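Do You Need a Standing Desk Subscription?

Ivham has been running ads at the bus shelters since June, and a few readers have asked what I think of the offer. The pitch is that you pay a monthly fee for a sit-stand desk, use it for as long as you like, and send it back when you've had enough. The posters say it costs less than a daily coffee. I don't buy a daily coffee, so I went and read the terms.

They run to two documents. The first is the friendly one, with the big type, and it says you can cancel at any time. The second says you can cancel at any time after the minimum period, that the minimum period starts again if you swap the top or the legs, and that collection is charged separately if you live above the ground floor without an elevator. I live above the ground floor without an elevator. So do most of the people I know who work from a corner of the bedroom, and I'd have thought they were the whole market for this thing.

Then there's the health talk. Ivham's page leans hard on how bad sitting is for you and how much better you'll feel on your feet. I'm willing to believe that sitting still all day does a person no good. Standing still all day didn't do me much good either, back when I worked a shop counter, and I had the socks to prove it. If the idea is to move around more, you can do that from a kitchen chair. A motor in the desk leg doesn't get you up. I've been in two offices that bought these desks for everyone, and after the first month most of them stayed at sitting height with a plant on the corner.

I'll give the company some credit on the furniture. I tried the Ovorik, the cheaper of their two models, at the showroom on a slow afternoon. It goes up and down quietly and it doesn't shake much at sitting height. At full height it shakes when you type. The salesperson told me that was because of the showroom carpet. Maybe so, but I have carpet too.

The other model, the Nella, is the same set of legs as far as I can tell, with a thicker top and a drawer. You pay more each month for the drawer. It's a nice drawer, but it's shallow, and a box of tissues won't go in it.

On the money side, the outright price of the Ovorik is $260 if you ask for it. You do have to ask, because it isn't on the posters and it's three clicks down on the site. I put that number next to the monthly fee and the collection charge and I couldn't make the subscription come out ahead for anyone who plans to keep working at a desk. The person it suits is somebody in town for a short contract, with an elevator, who never wants a different top. If that's you, go ahead.

One more thing on tops, as the showroom pushes the dark finish pretty hard.

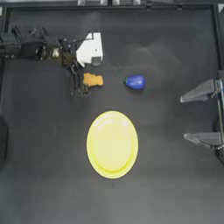

Black looks sharp for the first week in any home. After that you find out how much dust you own. I had a black table years ago and spent more time wiping it than eating off it, and the wiping left streaks that showed every time the sun came around. Ivham sells a cleaning kit for the dark finish. A damp cloth and a dry one will do the same job, and you have those already.

There's a damage clause to read as well. Ordinary wear is covered. Rings from cups are listed as damage, and so are marks from a clamp lamp. I can't think of much else that happens to a desk. When I asked who decides what counts, I was told the collection crew takes a look and writes it up. You can dispute it by email within 2 days.

For comparison, the used office place on Dubey had a row of plain desks out front last time I walked by, some of them solid enough to park on. They don't go up and down. They don't have a minimum period either, and if you put a cup on one without a coaster, that's between you and the desk.

If you've had an Ivham desk past the first year, write in and tell me how it's holding up, and especially whether the motor is still quiet. I'd also like to hear from anyone who has sent one back and what the final bill looked like. I'll print the good reports along with the bad ones.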